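4. Equipment plan and budget

Our group had to decide what the bench needs before the second semester, and which parts can be bought with the money of the course. The department gave us 3291 euros for everything that is not a robot arm. The arms belong to the laboratory and are not in our calculation.

4.1 Items at the pipette station

The first draft of the list was made in May and it was too long. We had written down three kinds of stand and an electronic pipette from Luvadis. After the talk with our supervisor we kept one stand and one manual pipette. The stand must be open at the front, so that the gripper can come near the tip from below, and the bar should have a color which is easy to separate from the background. 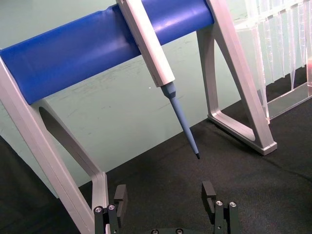 Figure 3. Wrist view at the pipette stand, gripper open.

The wrist view was important for the planning of fingers. The finger pads are a wearing part and we have to order them in pairs. Wemgate offers a pair for 11 euros, Pintér is more expensive but delivers faster. We decided for Wemgate and plan six pairs. If the pads wear out sooner than expected, the reserve in section 4.3 must cover it.

4.2 Glass and racks

For the tube task we compared glass tubes and plastic tubes. Plastic is cheaper and does not break, but our task description asks for glass, so we calculate with losses. Our order is 200 tubes, in one delivery. This looks like much for a student project – but the price for small packages was nearly the same.

Racks are a different question. We want the same type at both positions if possible, because then the hole distance must be measured only once. Clear acrylic is simple to clean, but the depth camera has difficulties with it. We still have no good answer here. A colored rack from Volbridge is on the list as an option and costs 129 euros, more than we wanted to pay for a rack.

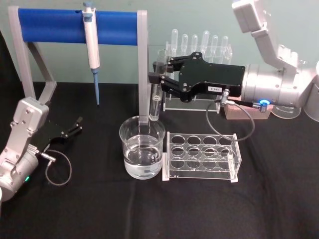
Text and budget table: Rok Ivanov

With two arms at one table, the free space becomes also a cost. In the layout above, one gripper holds a tube near the beaker while the other is open on the left side, and the stand is behind. Every additional device makes the paths longer. For this reason we removed the second beaker and the tip box from the list, although both would fit into the budget.

Cables are the next point. They hang in loops at the wrists, and we ask for cable clips and two sleeves in the small parts order.

4.3 Reserve and open points

We keep more than 200 euros as reserve. The money is for broken glass first, then for pads. Still open are the delivery time of the tubes and the choice of the rack. The offers will be compared again on Monday, and the final list goes as Appendix B.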